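Dorkik Community Help > Home and Living > Rooms and Renovation

How to reduce echo in a small study when I am renting?

Asked by Ilgın Bilgin, December 15, 2023

Hello everybody. I teach English reading to adults over video calls, and since October I do it from the second bedroom of our unit in Hellbridge. My students tell me that I sound as if I am speaking from inside a bathroom. The floor is hard, the ceiling is hard, and I sit at a white table with a smooth top. 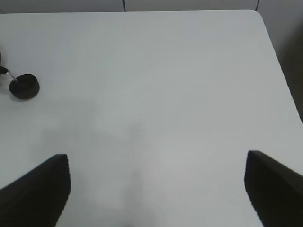
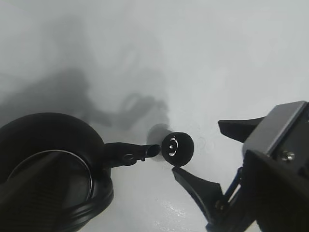
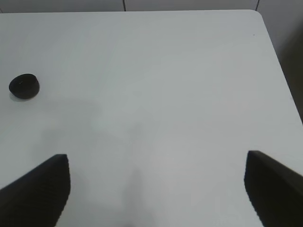 White table, matte surface.

When I clap my hands in the middle of the room, I hear a short metallic ringing after it. In the lounge I don't hear this, but in the lounge there is my husband, and the television, and the door to the balcony which does not close properly.

I have already tried the following. I hung a thin cotton sheet over the window, and it did not change anything that I could notice. I put the microphone closer to my mouth, which helped a little, but then the students hear my breathing. I also moved to sit in the other direction, facing the door. My husband says it is better, the students say it is the same.

The agent does not allow us to drill into the walls or to use glue of any kind. I asked in writing and the answer was also in writing, so there is no discussion about this. I can spend up to $300, but I would be happier with $200, as we will probably leave when the lease is finished.

My questions are these. Is it necessary to cover all the walls, or only some of them? Are the foam squares, which are sold in every online shop, really useful for a speaking voice? And I was looking at the felt boards from Plasine that stand on the floor by themselves - does somebody have experience with them?

Thank you in advance for your patience with my long message.

Answers

Triin Krūmiņa

Dear Ilgın, I had the same problem in a flat with tiles in all rooms, also rented, so I will write what I did and in what order.

First, the floor. A rug with a thick underlay made the largest difference for me. Please do not save money on the underlay. I bought a nice flat rug first, put it directly on the tiles, and was disappointed. Later I added a felt underlay from a carpet shop (they sell offcuts very cheaply, you must ask at the counter) and the ringing became much shorter. The rug should cover the area between your chair and the wall you are speaking to.

Second, the wall in front of your face. Your voice goes forward, meets this wall and comes back to the microphone. The wall behind you is the next one in importance, and the side walls come after. So you don't need to cover everything. If two opposite walls are bare, the sound travels between them many times, and this is the metallic ringing that you hear from the clap. It is enough to break one wall of each pair.

About the foam squares. The thin ones take away the highest part of the sound and leave the rest, and the result in my room was a dull voice with a boomy echo under it. Thickness is more important than the shape. A doona hanging on a clothes airer does more than a whole box of thin foam. It looks terrible, I agree, but it stands behind the laptop and the students will never see it.

The thin sheet on your window could not help, it is almost transparent for sound. Heavy curtains with a lot of folds are a different matter. Look in the op shop before you buy new ones. If there is already a rod, you can put them on it and keep the owner's curtains in the cupboard until you leave.

A full bookcase is also good, with the books pushed in to different depths. Mine has no back, and I pushed some winter blankets behind the books in the lower part.

I don't know the Plasine boards, so I can't say anything about this part.

Habibur Ranasinghe

just wear headphones

Comment from Ilgın Bilgin: Thank you, but I believe this changes what I hear and the students would still hear the room. Or do I understand it wrongly?

Comment from Habibur Ranasinghe: no you are right. I thought it was about feedback from the speakers. Headset with a mic on a boom then, it sits beside the mouth, a bit to the side so no breathing. Mine was cheap and it is fine for meetings

Kelly Fairclough

I agree with almost everything that Triin wrote, and I would only like to add a few points.

I have used the Plasine floor boards, in a church meeting room and not at home. They are solid and they don't fall over if somebody passes by with a bag. For one person in a small bedroom I find them too expensive, and they need more floor than the photographs in the shop suggest, as the feet stick out on both sides. If you can find a used one, I would place it across the corner behind you. The new price would take your whole budget and you would still have a hard floor.

A small point about the table. A hard top also sends the voice back to the microphone when the microphone stands low on it. Put a folded towel or a piece of thick felt between you and the microphone. It costs nothing to test this, so do it tonight before you buy anything. I have a wool placemat there, and I can put my tea on it too.

Also please check the settings in your call program. There is usually something called noise suppression, and in some programs also a separate option for echo. The first is made for fans and traffic, and it can do strange things with a room echo, such as cutting the ends of the words. For a reading lesson this is bad, students need exactly those ends. Record yourself for a short time with it on and with it off, and listen through headphones afterwards.

For the recording always read the same paragraph, at the same distance. Otherwise you will compare two different voices and learn nothing. I keep the files with the name of what I changed, for example "rug" or "rug and doona". After a few days it is very difficult to remember how the room sounded before.

One thing where I see it differently from Triin is the bookcase. In my study it made only a small difference, and moving it between flats was a misery. If you don't own one already, I would spend the money on curtains.

Comment from Ilgın Bilgin: I put the towel on the table and read the same paragraph two times. The difference is small but I can hear it. The underlay I will look for next week, there is a carpet shop near the Haque pharmacy. Does it matter if it is felt or rubber?

Comment from Triin Krūmiņa: Felt, if they have it. The rubber one mostly stops the rug from sliding.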